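Chapter 4
Why Towns Keep Their Markets

4.1 A Sunday in Hinbridge

At six in the morning the square in Hinbridge is still dark, but it is already full of noise. Vans come in by the north road, one after another, and the drivers call to each other about who is standing in whose place. By half past seven the first customers arrive, mostly older people who want to choose their vegetables before the others have touched them. At one in the afternoon everything is finished, and by two you would not know that a market took place.

Hinbridge has held this market for more than 300 years. In the same time the town lost its wool trade, its brewery and its railway station. Two supermarkets now stand on the road to Murholm, with free parking and with prices that the stallholders can not always match. A student who has read Chapter 3, on price competition, should find this strange. If the same onions are cheaper a short drive away, why do people continue to buy them in the square?

This chapter tries to answer that question. We will look first at what a market place offers to the seller, then at what it offers to the buyer, and finally at the town itself, which owns the ground and decides the rent.

4.2 The seller's side

Let us begin with the cost of a place. A shop on the main street of Hinbridge pays its rent every month, whether customers come or not. A stall pays only for the day. For a person who wants to try a new product, this difference is very large. Gemma Bassi started with one table of goat cheese and a borrowed scale. In her first season she took 775 in a good month, which would not have paid for a shop of any size, but it was enough to cover the stall and to leave something over. After four years she rented a small dairy outside the town, and she still comes to the square each Sunday.

Economists call this a low barrier to entry. The term was introduced in Chapter 2, where we used it for whole industries. Here we use it for one person and one table, and the meaning is the same.

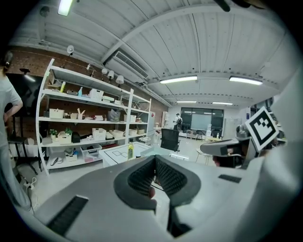 There is also a second advantage, and it is easy to forget. The seller in a market stands near to other sellers of the same goods. At first this looks like a disadvantage. Would it not be better to be the only cheese stall? In practice, a market with five cheese stalls attracts people who are looking for cheese, and some of them will buy from each. The Benjelloun family, who sell olives and spices, moved from a quiet corner to the crowded middle row, beside two competitors, and their sales went up. We will return to this effect in section 4.5, under the name of clustering.

4.3 The buyer's side

The buyer comes for other reasons. Price is one of them, but it is not always the first. In a survey of 400 households in Hinbridge and the villages near it, the most common answer was that the buyer could ask questions - where the apples were grown, how long the fish would keep, which potato is good for soup. A label gives some of this information, but a label can not answer back.

Information has a value, even when no one pays for it separately. Keep this idea in mind when you read the case of Catus, a town of 3,000 people which closed its market for two years and then opened it again.

Before you continue, write down the last three things you bought from a person whose name you know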